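Skip to content Contents Previous Next Index
Search this book Go
14 shares 2 comments

Chapter 6
Showing the Robot How: Demonstration by Hand and by Remote Control

There is a sentence that appears, with small changes, in nearly every sales brochure for a teachable robot: if you can do the job, you can teach the job. It is a good sentence. It sells equipment. This chapter asks how much of it survives contact with a plastic clothes hanger.

Earlier chapters dealt with robots that were told what to do in code. A programmer wrote down positions, speeds and conditions, and the arm obeyed them. The method is slow and dull, and it falls apart when the parts arrive in a different place each time. Teaching by demonstration promises a way out. A person does the task, the motion and the camera views are recorded, and a learning program is asked to produce motion of the same kind when it sees something similar. Most of the argument in the field is about the words "similar" and "same kind," and readers should be suspicious whenever either one goes by without a definition.

There are three common ways to give a demonstration. In the first, a person takes hold of the robot's own arm and pushes it through the task. In the second, the person works the arm from a distance, with a joystick, a headset or a smaller copy of the arm. In the third, the robot is left out altogether. The person holds the gripper, or a pair of them, and does the work directly, and the robot meets the recording later.
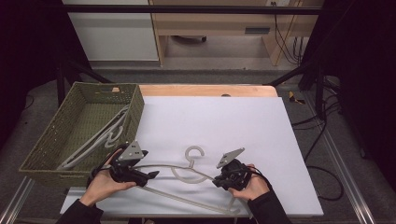
The third way has become popular for reasons that have as much to do with money as with learning. An arm is expensive, it needs a safe space around it, and it is slow in the hands of a beginner. A hand-held gripper can be carried to another table. The person using it feels some of the contact through the handle, and that alone makes many small jobs possible that remote operators find miserable.

What the person feels, however, is usually not recorded. This is the first weak point in the brochure's sentence. Suppose you are picking up a thin plastic hanger lying flat on a table. You bring the jaws down, touch the surface, ease off a little, tilt your wrist and close. The easing off was guided by your hand. Unless force was measured, the recording holds only the motion that came of it, and the learner is left to guess the cause from pictures and positions. Sometimes the guess is good enough. We will meet several cases in which it was not.

The second weak point is the wrist itself. People bend, lean and step sideways without noticing. An arm bolted to a bench has limits on its joints and a body of its own to keep out of the way. A path that was easy for a person standing at the table may be one that the arm cannot follow at all. Checking for this is simple enough: replay the recorded path on a model of the arm before any training is done. It is surprising how often reports leave out whether anyone did.

6.1 What a pile of demonstrations is worth

The usual answer to every weakness is more data. Consider the hanger-sorting exercise that runs through this chapter, in which hangers go between a table and a basket. The Mukau workshop notes, which we have adapted for classroom use, set a target of 2,000 demonstrations. That number sounds like a great deal of experience. Whether it is depends on how the demonstrations differ from one another.

If the basket always stands in one spot and the same person always starts with the same hand, then most of those recordings say the same thing over again. A class that collects 300 with care, moving the basket, turning the hangers and changing operators, may well have the more useful set. We say "may" on purpose. Variety has its own price, and a learner given many different ways of doing a job with too few examples of each can end up copying a blend of them that works for none.

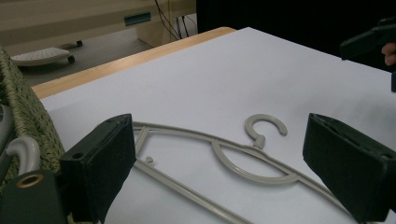

Bostr̈öm objected to this passage in an earlier draft, saying that variety is easy to praise from a desk and that any group with a deadline will take the large dull set every time, because the large dull set at least gives a robot that works on the one table it was taught on.The objection is fair as far as it goes. A robot that works on one table is worth having if one table is all you own. The trouble starts when the result is described as though it covered tables in general. When you read that a system "learned to sort hangers," look for the sentence that says where the hangers were and who put them there. If it is missing, assume the easiest arrangement.

Discarded demonstrations deserve the same attention. In the September run of the exercise, the class threw out 138 recordings before training. Some were plain failures of the equipment. Others were thrown out on grounds that the class could not afterward agree on: too slow, too clumsy, a second try after a miss. That last group is the one to worry about. A learner that has never been shown a recovery has no example of what to do after it misses, and it will miss. Clean data can make a brittle robot.

6.2 One hand or two

Using both hands roughly doubles the equipment and does more than that to the difficulty. Each gripper has its own path, and the two must be lined up in time. If one recording lags behind the other by even a small amount, a handover that looked smooth at the table may turn into a robot letting go with one hand before the other has closed.

It also raises a question that is easy to skip: does the task need two hands? People use both because they have both. A second hand may be holding a part steady, or it may be waiting its turn. The learner cannot tell which by looking at the position alone, and it may copy the waiting as faithfully as the work. The Ratau worksheet at the end of the chapter asks students to do the exercise with one gripper first and to write down the point at which they wanted another.
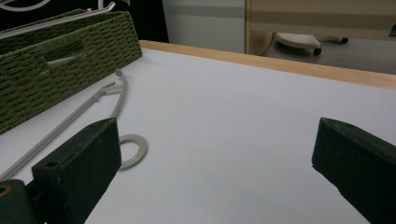 Camera placement makes this harder. A camera mounted on the gripper gives a close view of the jaws and whatever is between them, and it travels with the hand, so the same kind of view can later be had from a robot's wrist. It also loses sight of things. The object can slip out of view, or a finger can block the part that matters. A person doing the task does not suffer from this, having eyes elsewhere, and will reach with confidence for something the gripper's camera has not yet seen. The recording then contains a decision with no visible grounds for it.

One remedy is to add a camera at head height during collection. But if the finished robot will have no such camera, the extra view is help that will be taken away on the day it is needed. Ask of every sensor used in teaching whether it will be there in use.

6.3 How to read a success rate

Success rates are reported for nearly every system in this chapter, and you should treat them as claims to be examined. A trial has a beginning, an end and a judge. Was the hanger placed in the basket, or did it drop in from above and happen to stay? Was the robot allowed a second attempt? Did someone straighten the objects between trials? The Bedis test sheet, reprinted in section 6.5, forces these answers into writing before the first trial begins, and students who fill it in afterward tend to find that their rules have become kinder.

Before going on, try the exercise yourself with a pair of kitchen tongs in place of each gripper. Cover one eye, pick up a hanger from a flat table and put it in a basket. Then write instructions for what your wrists did. Keep the page, as you will need it for section 6.4, where we compare written instructions with recorded motion.

Previous: Chapter 5 Next: 6.4 Back to top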